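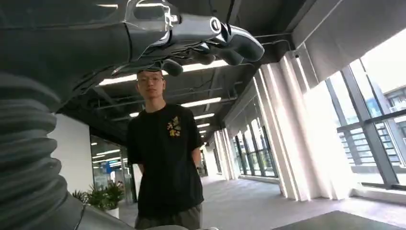 Home | Ask | Unanswered | Tags | Members | Log in

Wrist camera sees bright windows, policy gets worse. Is my result still valid?

I try to repeat a published method where a policy learns from human demonstrations to put parcels on a scanning platform. Our training set has 134 demonstrations, all recorded with the blinds closed. With the same light, the success is good. In a corridor with tall windows all along one side and strip lights on the ceiling, it becomes much worse. The wrist view there also includes a big part of the arm's own ribbed cover, and I do not know if this matters too. May I report only the first result, or must I report both?
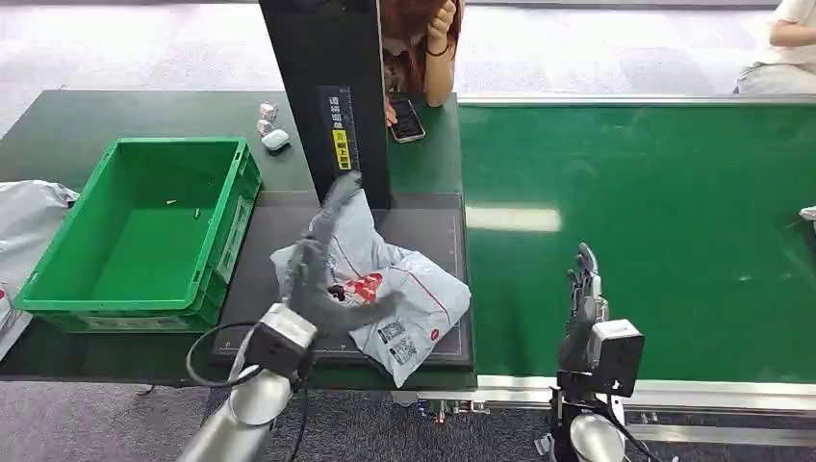

Gloved left hand on a mailer bag, scanning platform, conveyor belt on the right.

I made 60 trials for each light condition. The head camera seems less sensitive than the wrist camera, but I did not measure it separately.
posted by Drasow

Nestcombe
Report both, please. If you leave the bad one out, the reader will think the method works in any light. Write the exposure setting of each camera next to the table, and say whether it was fixed or automatic. With automatic exposure, one bright window can make the parcel too dark for the network.

For the arm cover, you can do a simple test. Mask this region with a constant grey, train again with the same seed, and compare. We did this in June with 4 seeds and the difference was small, but our cover was smooth and took less of the view. I would also run the policy with the wrist image switched off. Then you know which camera brings the problem, and you do not need to write "seems".

One more point: soft bags and boxes should be separate rows. A bag changes its shape when the fingers press it, so an average of the two hides a lot.

Distevside
just use more data. we have 2240 demos and almost no problem with light

Kalinowski
More data helps only if the light is different inside the data. I would first record a few demonstrations near the windows, in the morning and in the afternoon, and add brightness augmentation. Please keep the old test set as it is, or you cannot compare any more.

Contact | © 2018 | Back to top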